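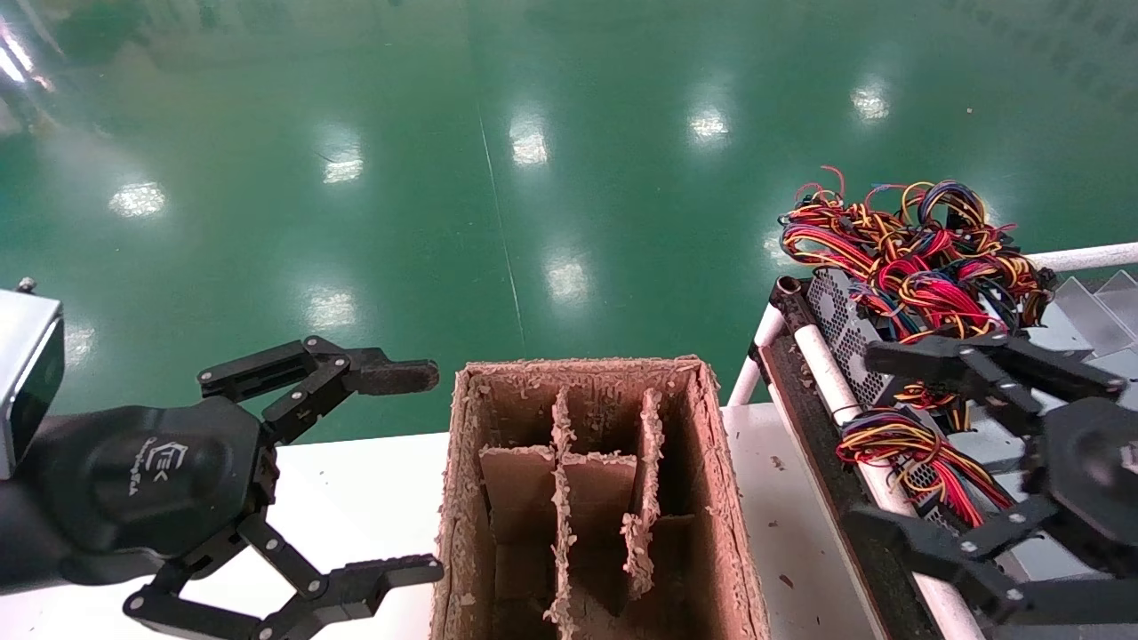
Divider box on the white table, conveyor end. Rims getting ragged.

September, bench notebook, power supply sorting. Started just after 9:15, Silvan Bachmann on the conveyor side, me on the pipe-rail side.

Carrying on with the Pluseck lot. These are pulled desktop supplies, mixed makers, harnesses still attached. The order from Gallagher is for tested units only, each with its wires folded and tied, packed upright in divided boxes. We have 40 to get through before the next pallet comes down, and we did 11 yesterday, so no great rush but no slack either.

First job was the boxes. We are reusing the divided ones from the Starnska delivery and they have been round the building a few times. The cells are narrow and too small for a whole supply, so they are for the loose parts: adapter leads, short extensions, the little bags of screws. Whole supplies go in the big cartons by the door. Bogdan Borkowska asked why we don't throw the divided boxes out and buy new. Price from Woreo was for a minimum of 2,000 and we would still be tripping over them in five years. So the old ones stay until the walls give up.

Problem with the old ones is the crumbs. The top edges of the dividers have gone soft and flaky, and every time a hand or a lead drags across them a bit comes off. There are brown specks on the table by the box again, after I wiped it at the start. Small stuff, but I don't want it going into the fan grilles. Things to try:

- trim the rims with the long knife, 5 mm or so, all the way round
- paper tape folded over the top of each outer wall
- tape on the lengthwise divider too, if it will sit flat

Trimmed one box as a test. Knife was blunt and made it worse. New blade, second box, much better, clean edge all along the two long sides. The cross panels are harder because they lift out of their slots when you pull the knife toward you. Hold them down with the other hand flat, cut away from yourself. Took me 15 minutes for the one box, which is too long to do for all of them. Tape alone is quicker. Silvan taped one in a few minutes and it held up when I ran a bundle of leads back and forth over it. Going with tape for now, outer walls and the middle wall, leave the short panels alone.

10:40, moved on to the wires.

Method as agreed last time, writing it out again because the sheet on the wall has gone missing. Stand the supply with the grille facing you. Pull the whole harness up and over the top so nothing is trapped underneath. Find the main board connector first, it is the widest and everything else tangles round it. Lay that one out straight. Then the drive leads, then whatever is left. Fold the lot back on itself twice, tie near the supply and again near the ends. Don't tie tight. The last batch had two with the insulation pinched and Gallagher noticed.

We tried putting several supplies in a row and clearing the whole heap together, on the idea that you pull from the top and free them one after another. I am not convinced. With three side by side the harnesses get mixed and you follow a red lead halfway across the pile to find it belongs to the neighbor. Silvan likes it better than I do because he doesn't have to keep walking to the shelf.

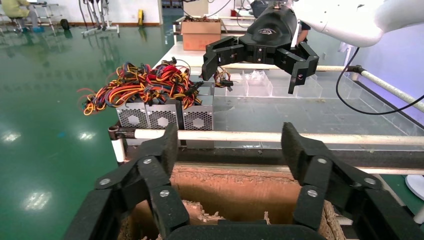
Three in a row by the rail, harnesses still to be separated. Box at the near edge of the bench.

Notes on the row method, for and against, so we can stop arguing over it:

The units brace each other when they are side by side and don't tip when you tug a lead. A single one on its own slides all over the white top unless you put the rubber mat under it. Point for the row.

Loops hang off the left side of the heap toward the floor. If you walk past with a sleeve or a trolley handle you can take the whole lot with you. Point against. We could turn the row round so the slack falls toward the middle of the bench, or put an empty tray on that side to catch it. I would try the tray first because turning the row puts the grilles on the wrong side for reading the labels.

The small black connectors catch on each other. I don't see a way round this in either method. Going slower helps.

Timed it loosely. Single units, I did four. Row of three, Silvan did four as well and had started untangling the next two. Nothing in it really. Let each person do what they like, provided the ties end up in the same place.

Where the box sits: we have been keeping it close against the near edge of the bench so it is easy to reach. It works, but the box wants to stay below the level of the supplies or you have to lift every lead over the rim. Bogdan thinks a low stool under it would be the right height. There is one in the paint room. Ask first.

Sorting of the loose leads, cells as follows, starting from the back: drive adapters, fan extensions, splitters, anything with a cracked connector. The last row is for things I can't identify. Please stop putting cable ties in that row, they go in the jar.

Lunch 12:30.

Afternoon was mostly testing. Tester gave an odd reading on the 12 V line on the first unit, same on the second, so I suspected the tester and swapped its lead. Fine after that. Retested both, both pass. Marked the bad lead with tape and put it on the hook with the others. Some of the older supplies have a switch at the back that was left off, check that before calling one dead. I nearly scrapped a good one.

One real failure: fan seized, smell of burnt dust. Set aside for parts. Keep its harness, the connectors are in good shape and we are short of the wide ones.

Wiped down at 4:00. More crumbs under the untaped box than under the taped one, as you'd expect. Swept the floor on the rail side too.

For next time:

Tape the remaining divided boxes before filling them.
New blades, the pack is down to its last one.
Tray for the left side of the row.
Reprint the harness sheet and put it in a sleeve.
Ask Gallagher whether they want the ties black or if mixed colors are all right. Silvan has been using whatever is in the jar.
Bring the stool down if the paint room can spare it.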